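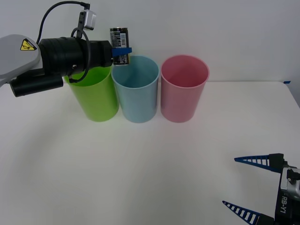 工单标题:饮品室彩色塑料杯清洗后有异味、叠放后难以分开

工单类别:后勤服务 / 餐饮器具 / 清洗与存放
所在位置:Mösli 培训楼,第7号饮品室
提交人:Elfriede Gruber
受理部门:后勤服务台器具组
协办部门:保洁组、采购组
优先级:普通
登记日期:2023年8月26日
当前状态:已解决,待年末复查

一、问题描述(提交人填写)

本室使用的彩色塑料杯为 Jaltley 系列,标称容量500毫升,分为青柠绿、浅蓝、粉红等颜色,杯身较高,供室内分装罐装饮料使用。近期使用者陆续反映以下情况,现一并提交,请贵部门协助核实并处理。

第一,杯子由清洗间送回后,杯内留有较明显的气味。气味近似洗涤剂,又带有少许橡胶味。倒入清水时尚可接受,倒入碳酸饮料后较为突出。粉红色杯反映最多,浅蓝色杯次之,青柠绿色杯偶有反映。

第二,杯子送回时均为叠放状态,且叠得过紧。使用者需要用力旋转方能分开,个别杯子须两人协作才能拉脱。本人认为这种做法既不卫生,也容易损伤杯口。

第三,桌面摆放方式不统一。有时杯口朝上,有时倒扣;颜色次序亦经常变动。本室的使用登记表以颜色区分饮料种类,次序变动后,填表人容易将浅蓝与粉红两栏填反,事后更正十分不便。

第四,桌子后沿贴有蓝色胶带。保洁人员曾询问是否应予清除,本人未能给出明确答复,请一并说明。

本人已自行尝试以下办法:用温水反复冲洗;将杯子敞口放置过夜;更换抹布。冲洗后气味有所减轻,但再次经清洗间处理后又恢复原状。

二、受理意见

您好。您提交的工单已收悉。经初步判断,第一、第二项属于器具清洗与存放问题,由本组负责;第三项属于室内摆放规范,由本组会同饮品室拟定;第四项转请保洁组答复。

为便于排查,请提交人补充以下信息:

1. 出现异味的杯子是否混用过果汁、乳饮料或含香精的饮料。
2. 杯子使用后至送洗前,通常在室内放置多长时间,其间是否残留液体。
3. 杯子送回时,杯壁内侧是否可见水珠。
4. 室内是否另行使用过洗涤剂、消毒片或其他清洁用品。
5. 罐装饮料开启后,是否有使罐底或罐身接触杯口的习惯。

在原因查明之前,请暂停使用气味明显的杯子,并将其与其他杯子分开存放,不必丢弃。

三、提交人补充

现就上述各项答复如下。

关于混用:本室仅提供罐装饮料,含气与不含气者均有,未提供乳饮料。青柠绿色杯多用于柠檬味饮料,浅蓝色杯多用于无糖饮料,粉红色杯多用于莓果味饮料。此为室内习惯,并非书面规定。

关于放置时间:杯子通常在当日使用完毕后集中送洗,但若末场活动结束较晚,会留至次日上午。杯底可能残留少量液体,一般未予冲洗。

关于水珠:叠放的杯子分开后,内侧普遍可见水珠,杯与杯之间的夹层亦有潮气。最外层的杯子相对干爽。

关于清洁用品:室内备有 Tolex 中性洗涤剂一瓶,用于擦拭桌面。有使用者曾以该洗涤剂直接洗杯,用量不详。

关于罐与杯的接触:倒饮料时,罐体一般置于杯口上方,偶有罐身靠在杯沿的情形。罐装饮料从库房领取后未经擦拭即放入室内,罐面是否洁净,本人无法保证。

另有一点补充:细长罐的罐口较小,倾倒时液体流速不均,若罐体位置过高,饮料容易溅至相邻杯子。三色杯并排放置且彼此距离很近时,此种情况尤为常见。使用登记表上曾有"味道串了"的备注,可能与此有关,未必都是清洗造成的。

四、现场核查记录

核查人员到室后,先行查看存放柜、桌面及送洗箱,再取各色杯子逐一闻检。现将情况记录如下。

存放柜:柜门平时关闭,柜内通风不足。叠放的杯子直接置于层板上,层板未设沥水垫。柜内靠里位置湿度偏高,手触层板有凉潮感。

送洗箱:箱底有积液痕迹,杯子横放其中,杯口与箱壁接触。送洗箱本身未列入清洗范围,此前亦无清洗记录。箱内气味与杯内的橡胶味接近。

杯子:杯口略有卷边,卷边内侧易滞留水分。以白色纸巾擦拭卷边,部分杯子可擦出淡黄色痕迹。杯壁呈半透明状,轻微水垢不易察觉,须迎光查看。粉红色杯内侧下部本来颜色看上去就偏深,不能仅凭颜色深浅判定为染色,应以纸巾擦拭结果为准。

桌面:白色桌面,整体洁净。个别位置触感略黏,系干涸的饮料残留,以温水可擦除。

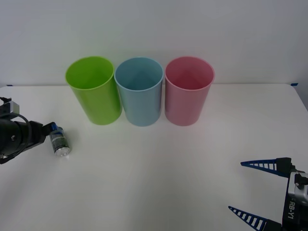 桌面摆放方面,核查人员与提交人当场商定,今后以青柠绿、浅蓝、粉红为固定次序,自左至右排成一行,杯口一律朝上。该次序以使用者面向墙面站立时的左右方向为准。登记表各栏已按同一次序重新排列,旧表停止使用。

杯间距离一项,提交人希望尽量靠拢,以便留出放置罐装饮料的位置;核查人员认为距离过近不利于取用,也容易发生溅洒。双方意见暂未一致,留待试行后再定。

桌子后沿的蓝色胶带,核查时未作触动。

五、原因分析

经核查与比对,现作如下分析。

(一)异味的主要来源为潮湿状态下的叠放。杯子出机后未充分晾干即行套叠,夹层水分无法散出,残留洗涤成分与潮气混合后形成气味。提交人所述最外层杯子较为干爽、气味较轻,与此判断相符。

(二)送洗箱污染为次要来源。杯口与箱壁接触后沾染橡胶味,清洗时若水温偏低,不能完全去除。

(三)洗涤剂漂洗不足。以 Tolex 洗涤剂直接洗杯时用量未经稀释,卷边处难以冲净。该产品在本楼登记为桌面清洁用品,并未列入杯具清洗用品清单,建议室内人员不要用于洗杯。

(四)残留饮料。含糖饮料过夜后附着于杯底,机洗前未经预冲,香精气味不易散去。粉红色杯反映较多,与其长期盛装莓果味饮料有关的可能性较大,目前没有证据显示与杯子颜色或染料有关。

(五)叠放过紧。杯子在温热状态下套叠,冷却后杯壁收紧,夹层形成负压。叠放数量过多时,下层杯子承重较大,更难分开。

六、处理措施

步骤一:隔离。将气味明显的杯子集中放入带盖周转盒,盒外贴注"待处理",不得混入正常使用的杯子之中。

步骤二:预冲。以流动温水冲洗杯内及卷边,冲洗时缓慢转动杯身。卷边处可用软毛刷轻刷,禁止使用钢丝球、百洁布粗糙面或刀片。

步骤三:浸泡。将食用级小苏打溶于温水,杯子完全浸没其中,浸泡6小时。不同颜色的杯子可以同盆浸泡。浸泡期间不得加入含氯消毒剂,也不得与白醋同时使用。

步骤四:漂洗。浸泡后更换清水漂洗,直至手触杯壁无滑腻感。

步骤五:沥水。杯子倒扣于沥水架上,杯口下方须有空隙。不得倒扣于毛巾或平整台面,以免杯内潮气滞留。

步骤六:晾干与闻检。杯子完全干燥后,由非清洗人员进行闻检。合格者放回使用,不合格者重复步骤三一次。重复处理后仍有异味的,填写报损单,由采购组处理。

已经紧套在一起的杯子,按以下方法分开:

将上层杯子注入冷水,下层杯子外壁浸于温水,静置片刻后轻轻旋转上层杯子,同时向上提起。水温以手感温热为限,不得使用沸水。不得敲击杯底,不得以筷子、勺柄等硬物插入夹层撬动。若仍不能分开,请送回器具组,室内人员不必继续尝试。

七、室内存放与摆放规定(试行)

即日起,第7号饮品室按以下规定执行,保洁组与室内人员共同遵守。

存放:杯子须完全干燥后方可入柜。叠放时同色归同色,每叠最多4只,叠与叠之间留出空隙。柜门每日开启通风,通风时间由室内人员自行安排。层板加铺沥水垫,沥水垫每周取出清洗。

摆放:使用前将杯子置于桌面后半部,排成一行,次序见第四部分。手持杯身下部取放,手指不得伸入杯内。发现杯子歪斜或底部未放平的,应予扶正后再倒入饮料。

倾倒:罐装饮料启封前,以洁净湿布擦拭罐顶与罐身。倾倒时罐口贴近所对应的杯口上方,避免从高处倒入;罐体不得靠压杯沿。含气饮料应分次倒入,待泡沫回落后再续。倒入一种饮料时,如相邻杯子过近,可先行移开。

使用后:杯内剩余液体倒入水槽,以清水冲洗后放入送洗箱。杯口朝上,不得横放。空罐沥净后放入回收桶。

登记:登记表各栏次序与桌面次序一致。填写人应先核对杯子颜色,再行登记,不得凭记忆补填。如当日改变颜色与饮料的对应关系,须在备注栏写明。

八、保洁组答复

关于蓝色胶带一事,现答复如下。

本组未接到清除通知,故不作清除。今后桌面日常擦拭以不触及胶带为准,擦至胶带边缘即可。胶带若有翘边、积灰或脱落,请室内人员先与服务台联系,保洁人员不自行更换,也不自行补贴。

如日后确需清除,应先以温水湿敷,待胶层软化后沿桌沿方向缓慢揭起,残胶以软布擦拭。禁止使用刀片刮除,亦不使用未经试用的除胶剂。

送洗箱的清洗已纳入本组工作范围。箱体与杯具分开清洗,清洗后敞开晾干。另,原送洗箱箱底衬垫气味较重,已经取出停用。

九、采购组答复

提交人曾口头询问能否改购同色杯子,以免次序混淆。经研究,暂不考虑。现有 Jaltley 杯外形一致,颜色易于辨认,登记表亦以颜色为依据,改为同色后反而需另行贴标。

沥水架与沥水垫已由库房调拨 Trindov 型,尺寸与现有柜体相符,无须另行申购。领用时请在库房签字,并注明用于第7号饮品室。

报损杯子的补充按颜色办理。请在报损单上写明具体颜色,勿仅写"彩色杯"。此前收到的报损单中有此类写法,库房无从配货,造成延误。

十、处理结果反馈

提交人反馈:

隔离的杯子已按步骤处理完毕。青柠绿与浅蓝两色经一次浸泡后均通过闻检。粉红色杯中有一只重复浸泡后仍有轻微气味,已填写报损单,其余均已放回使用。紧套的杯子已全部分开,未发现开裂,个别杯口有细微划痕,不影响使用。

新登记表已启用,使用者反映较为清楚。浅蓝与粉红两栏填反的情况尚未再次出现。

杯间距离问题,试行期间室内采用了折中做法:平时靠拢摆放,倾倒前再将相邻杯子移开。部分使用者认为多了一道动作,稍嫌繁琐,但桌面溅洒明显减少,本人倾向于保留。

另有一项新情况:沥水垫铺入后,柜门关闭时略有阻碍,须将沥水垫向内推到底。目前可以接受,如有合适尺寸,希望日后予以更换。

器具组回复:

反馈收悉。倒饮料前移开相邻杯子的做法可以保留,待正式规定修订时写入。沥水垫阻碍柜门一事已转采购组核对尺寸,核对期间可将垫子外侧边缘向下折入,不建议自行裁剪,裁剪后边缘容易脱屑。

有轻微划痕的杯子请在日常取用时留意。划痕如出现发毛、割手或渗色,应立即停用并报损。

十一、常见询问

询:杯子能否放入微波炉或用于盛装热饮?
复:不能。本室杯子仅供冷饮与常温饮料使用。热饮请向茶水间领取瓷杯。

询:杯内壁可见三角形的浅色或深色光影,是否为污渍?
复:先以干燥白纸巾擦拭。擦拭无痕且变换角度后光影随之移动的,属于光线反射,不作处理。擦拭后纸巾有颜色或手触有附着感的,按第六部分处理。

询:白色桌面上杯底前方有淡淡的颜色,是否为杯子掉色?
复:杯身半透明,光照下桌面会映出杯子的颜色。移开杯子后颜色消失的,不必报修。移开后仍有颜色的,先以温水擦拭,擦不掉再行报修。

询:杯子只用来倒过清水,是否也要送洗?
复:凡经使用的杯子均须送洗,与盛装何种饮料无关。

询:能否以香味洗涤剂遮盖异味?
复:不可以。香精会附着于杯壁,影响饮料气味,并使闻检失去依据。

询:罐装饮料能否提前开启,放在桌上备用?
复:请随开随用。含气饮料开启后气体逸散,且罐口敞开不利于卫生。

十二、后续安排

本工单主要事项已处理完毕,状态变更为"已解决"。尚有以下事项继续跟进:沥水垫尺寸由采购组核对;粉红色杯补充一只,由库房按颜色配发;试行规定拟于12月复查,届时由器具组到室查看存放柜、送洗箱与登记表,并听取提交人意见。

复查之前如再次出现异味,请在本工单下追加说明,不必另行新建。追加时请写明杯子颜色、最近一次盛装的饮料、送回时是否叠放,以及分开后内侧有无水珠。

提交人 Elfriede Gruber 已确认上述内容,对关闭本工单无异议。

器具组追加备注:报损的粉红色杯已收回,补充杯已由库房登记待领。领取后请先按步骤二、步骤四冲洗并晾干,再放入柜内。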